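El escritorio que iba a cambiarnos la vida

Mi primer escritorio de adulto fue una puerta. La puerta del baño, para ser exactos, apoyada sobre dos caballetes que mi cuñado juraba haber comprado y que llevaban pintado el nombre de una empresa de reformas. Trabajé en ella tres años, con el agujero del pomo a mano derecha, y no recuerdo que me faltara nada. Luego entró en casa un catálogo.

El mueble de oficina doméstico es una rama de la literatura fantástica. Sus protagonistas tienen una planta, una taza y un cuaderno cerrado. No tienen cables, ni facturas, ni un hijo que busca las tijeras. Trabajan de perfil, frente a una ventana por la que entra siempre la luz de las nueve de la mañana, y al parecer les pagan por mirarla.

Piqué con el Bredach, un tablero blanco que vi en enero, mes en que uno compra cosas blancas. Costaba 302 euros sin las patas. Las patas se elegían aparte, en una página con ocho acabados, todos grises. El montaje lo hice un domingo y me dejó una cicatriz pequeña en el pulgar y dos tornillos que guardo en un cajón, por si algún día el escritorio los reclama.

Zineb Shawky lleva media vida vendiendo muebles de oficina y tiene una teoría sobre los clientes como yo. «El que viene a por una mesa quiere una mesa. El que viene a por un escritorio quiere escribir una novela», me dijo en su tienda, sentada en una silla de cocina. Le pregunté por qué no usaba alguna de las ergonómicas que tenía a la venta. Me contestó que le daban dolor de espalda.

En el almacén conserva un Suwannarat de su primer jefe, un armatoste con persiana enrollable, tapete verde y diecisiete cajoncitos de los que solo se abren los de abajo. Pesa lo que un poni. Varios clientes han querido comprarlo y todos se han echado atrás al medir el ascensor.
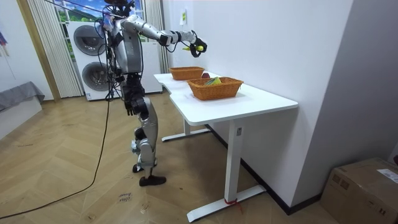 La gran promesa de los últimos años es el escritorio que sube y baja. Trabajar de pie, nos explican, activa la circulación y despeja la mente, lo cual convierte a los camareros en la clase más lúcida del país. El Grondex, el modelo que probé durante dos semanas, guarda en memoria cuatro alturas y tiene un motor que suena como un abuelo levantándose del sofá. El primer día trabajé de pie 47 minutos. El segundo, lo que tardó en llegar una llamada de mi hermana. A partir del cuarto, el escritorio y yo nos quedamos sentados.

Hay gamas superiores, claro. El Addale cuesta 2.000 euros y avisa con una vibración cuando llevas demasiado rato en la misma postura. Mi madre hacía eso mismo desde el pasillo, sin batería.

Lo que ningún fabricante ha resuelto es el problema de fondo, que es la superficie. Toda superficie horizontal de una casa acaba cubierta, y lo hace a una velocidad que no depende de su tamaño. En el Bredach cabían el ordenador y una lámpara; al mes cabían además un secador, la garantía de otro secador, un libro prestado y las llaves de un coche que vendimos. Compré una cajonera para despejarlo. Ahora hay cosas encima de la cajonera.

Shawky recomienda a sus clientes una mesa pequeña, lo más pequeña que soporten. Vende pocas. La gente entra con las medidas apuntadas en el móvil y pide la que ocupe toda la pared, porque piensa en el espacio que va a tener y todavía no en lo que le va a poner. Ella les cobra el transporte y les desea suerte con el texto, el máster o la declaración trimestral.

Este artículo lo he escrito en la mesa del comedor, entre el frutero y un puzle a medio hacer que no puedo mover bajo amenaza de mi hija. El escritorio sigue en su cuarto, impecable desde que le puse encima la plancha y la ropa por doblar —impecable por debajo, quiero decir—. La puerta del baño volvió a su sitio hace mucho. Cierra mal.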